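Plondis Two-Arm Bench, with the rulebook: my review

22 Shares | 8 Comments

May 22, 2018

So I finally sat down with the Plondis bench, the simulated two-arm table that comes bundled with the Asitz rulebook, and I've had it running on my desktop most evenings since the start of the month. A few people asked me whether it's worth the $208 if you already have a simulator you like. Short version: the simulator is fine, the rulebook is the reason to buy it, and I have complaints about both.

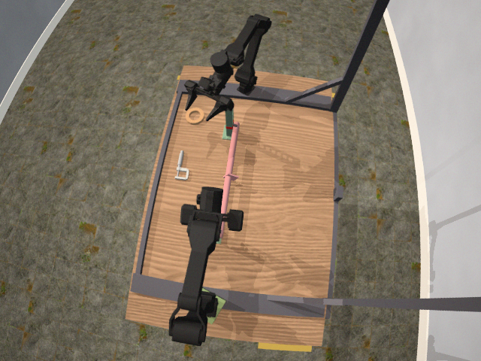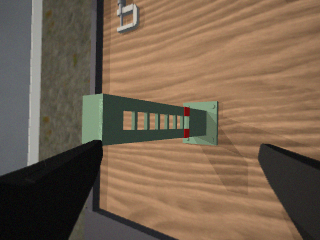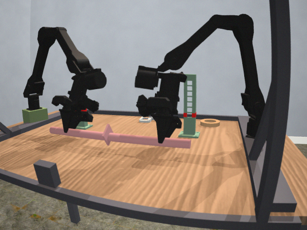

I came at this from the boring end. I write the work procedures for a small shop (we assemble fixtures, we have a pair of arms, we'd like to keep all our fingers), and what I wanted was a place to try out procedures before anybody has to stand next to them. Two arms sharing one table is a different animal from one arm in a cage. Everybody knows that in theory! Then they write the rules as if each arm lived alone.

The Asitz book starts with the shared space, and I love that. Before you're allowed to write a single move, it makes you fill out a page called the handover sheet: which arm may enter the middle of the table, what it has to announce before it goes in, and where the other one waits. The wait position has to be a named pose that you've checked. "Somewhere off to the side" won't pass. I tried to be lazy and use the home pose for both arms and the checker threw it right back at me, because with my layout the elbows came closer together at home than they ever did while working. I'd never have caught that on paper.

The checker itself is called Usmani and it runs alongside the sim. Load your sheet, press go, and it stops the run when you break one of your own rules. I want to be clear on that point, since I saw people on a forum treating it like a certificate. It checks you against what you wrote. If you wrote a dumb rule it'll happily enforce the dumb rule. The book says so on the first page, and again in the chapter on risk assessment, and you still have to do the real assessment on the real cell with the real people in it.

Things I liked, in no special order. The rule about long parts is great. If a part is longer than the gap between the two wait positions, the book has you treat it as a third moving thing with its own clearance, and name which end is in charge when both arms have it. We've had a version of that argument at work for ages (who lets go first?) and now there's a line on a form for it. Release order gets written down, and so does what happens if one gripper doesn't report closed. I changed our own sheet the next morning.

I also liked the bit on loose items. The rule is that anything on the table that the current job doesn't use gets either a fixed spot on the sheet or gets taken off the table. The sim lets you scatter parts at random between runs, so you can see how badly your procedure depends on everything being where you left it. Mine depended on it a lot. Chapter 7 has the method: run the job with the parts moved, write down every stop, fix the sheet, and don't touch the speed until the stops go away. It's slow going and I grumbled the whole way through, but it's good practice and I've stuck with it.

Now the gripes. The camera setup is fiddly. You get several views and the book tells you to review each stop from more than one of them before you call it a near miss or a false alarm. Great advice - and then the viewer forgets your camera settings every time you restart. I must have set up the overhead view a dozen times. Zisska, the add-on pack, is supposed to save them for you, but I'm not paying extra for a save button.

Emergency stop gets short treatment too. There's a decent page on where to put the button and who has to be able to reach it, and almost nothing on what the arms do with a part they're both holding when somebody hits it. Do they hold? Do they drop it? For a light part, who cares. For what we lift, I care very much, and I ended up writing that section for us from scratch.

And the simulated contact is too forgiving. I bumped a stand with a finger, it wobbled along in a way I don't believe, and the run carried on. You can set a contact limit in Usmani and I'd tell you to do that on day one, set it low, and raise it only when you can say why. The default is way too loose for anything with a person nearby.

The writing deserves a mention. Asger Skov edited the rulebook and it reads like somebody who has been on a shop floor - short sentences, "must" when it means must, "should" when it means should, and a blank space beside each rule for your own reason. I gave a copy of the handover chapter to two of our operators who've never opened a simulator in their lives, and they marked it up in pen and found a gap in my wait rule before lunch.

Would I buy it again? Yes, for the book and the checker. If Asitz sold those two without the bench I'd say get that and keep your own sim. If you only run one arm, skip it, most of the good material won't apply to you. And if you're looking for something to wave at an inspector, this isn't that, please don't.

I'm going to try the gripper change procedure next, which has its own chapter and looks pretty strict.

Comments

Valdemar Riis
The camera thing drove me nuts too. Save the whole project under a new name before you close it and the views stay put. No idea why that works. Agree on the contact limit, we have ours set so low it complains constantly at first, but people do learn to slow down on approach.

benchrat
Do they cover teaching by hand at all? That's where our rules are weakest. One person guiding one arm while the other arm is powered.

TorqueyMcT
@benchrat there's a section, two pages. It says the other arm must be in its wait pose with drives off. We'd been doing it with drives on for years, so that was a fun meeting.

jlw
Would have liked to hear more on the price. $208 per seat or per shop?

benchrat
Per seat when I got mine. The book prints fine though.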